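Polillas pequeñas en el salón: ¿pueden venir de un ramo de trigo seco?

Publicado en Plagas domésticas e higiene del hogar – 16 de mayo de 2026

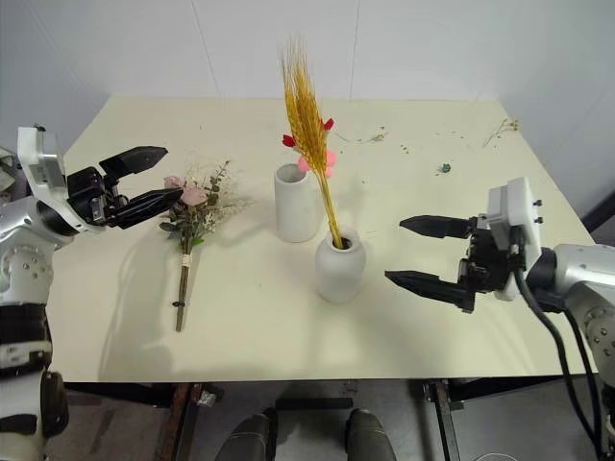 Desde hace unas semanas aparecen en el salón polillas de color gris pardo, de menos de un centímetro, que vuelan al atardecer y se posan en la parte alta de la pared. Al principio supuse que eran de la ropa y puse bolas de cedro en los dos armarios del pasillo. No ha cambiado nada. En los armarios no he visto ni un ejemplar y tampoco hay tejidos dañados.

Datos que pueden ser útiles:

Piso interior, tercera planta, sin jardín. La temperatura del salón se mantiene en 21 grados casi todo el año. Humedad relativa media del 60 %, medida con un higrómetro sencillo que está en la estantería.

La cocina queda separada por una puerta. He revisado la harina, el arroz y la pasta y no encuentro telillas ni larvas. Los frutos secos están en tarros de vidrio con junta de goma. La comida del gato está en una bolsa cerrada con pinza, dentro del armario bajo el fregadero.

En el salón hay un ramo de espigas de trigo que compré en septiembre en una tienda de decoración, la Leiva, sin etiqueta de tratamiento. Al sacudirlo cae un polvo claro y algún grano. He encontrado dos granos con un agujero redondo muy limpio.

Preguntas concretas: si el trigo decorativo puede mantener una población de polillas durante meses, si hay forma de tratarlo sin tirarlo, y si debo desinfectar el resto de la habitación. No quiero usar aerosoles por el gato.

Allow

Ulises Painemal
Respuesta aceptada

Sí, puede. Una espiga ornamental conserva el grano, y para un insecto de almacén un grano entero y seco es alimento y refugio. El agujero redondo y limpio es la pista principal, porque reduce la lista a pocos candidatos.

Sitotroga cerealella, la palomilla de los cereales. Color pajizo a gris pardo, alas estrechas con flecos largos en el borde posterior. La larva vive dentro de un solo grano, de modo que no se ven telas ni gusanos por fuera. Antes de pupar deja preparada una salida circular cubierta por una película fina, y el adulto la levanta al emerger.

Plodia interpunctella, la polilla de la despensa. El tercio anterior del ala es claro y el resto cobrizo, y el contraste se aprecia a simple vista. La larva es externa y deja seda. Si no hay seda en ningún sitio, la considero menos probable.

Sitophilus, los gorgojos. También perforan el grano, pero el orificio suele ser más irregular y el adulto es un escarabajo con pico. No explica lo que vuela, aunque pueden coexistir.

Para confirmarlo, aplaste entre dos cucharas varios granos que parezcan intactos. Si alguno está hueco o contiene una larva blanquecina, ya tiene el foco. Conviene mirar el borde del ala con una lupa de diez aumentos.

Tratamiento por frío, válido para material seco:

Envuelva el ramo completo en una bolsa de polietileno, extraiga el aire que pueda sin partir las aristas y ciérrela con cinta. Congelador doméstico a –18 grados durante siete días. Saque la bolsa y no la abra hasta que esté a temperatura ambiente, para que la condensación quede en la cara exterior del plástico. Si el grano se humedece, aparecerá moho. Repita el ciclo una segunda vez.

El calor también funciona. En horno, con 60 grados mantenidos durante dos horas, mueren todos los estadios, pero muchos hornos domésticos no regulan bien por debajo de 80 y la paja se vuelve quebradiza. Yo usaría el frío.

En la habitación basta con aspirar juntas del suelo, zócalos y la parte trasera de los muebles, y vaciar el depósito fuera de casa. Las larvas de Sitotroga no salen a comer por las alfombras – sin grano no hay ciclo. Seguirá viendo adultos sueltos una o dos semanas, ya que viven poco y no se alimentan de nada que usted tenga en el salón.

Las trampas de feromona sirven para vigilar. Compruebe la especie en el envase: las que se venden para despensa suelen llevar el atrayente de Plodia y no capturan bien Sitotroga. Capturan solo machos y no sustituyen a la eliminación del foco.

El cedro no tiene efecto sobre ninguna de estas especies en las condiciones en que se usa en casa.

Itmont

A mí me pasó con una corona de espigas y la tiré directamente. Se acabó el problema. Cuesta poco reponerla y te ahorras tener el congelador ocupado dos semanas. Laurel en los cajones también va bien, o eso dice mi madre.

Elcombe

Añado dos puntos a lo que indica Ulises.

Revisa la comida del gato. Una pinza no cierra nada, y el pienso seco con cereal es un foco habitual de Plodia. Pásalo a un recipiente rígido con tapa de rosca y mira los pliegues del fondo de la bolsa antes de tirarla. Podrías tener dos especies a la vez.

Con un 60 % de humedad el grano se equilibra en un contenido de agua suficiente para el desarrollo larvario. Bajar al 45 % no mata lo que ya hay, pero frena el ciclo y de paso evita psocópteros, que también aparecen en material vegetal seco. El polvo claro que cae puede ser excremento larvario o simple cascarilla. Sobre una cartulina negra se distingue mejor: el excremento forma gránulos bastante uniformes y la cascarilla son láminas.

La laca para el pelo que recomiendan en otras páginas fija las aristas y reduce la caída, pero no actúa sobre una larva que está dentro del grano. Si la aplicas, que sea después del congelador, fuera de casa y con el gato lejos.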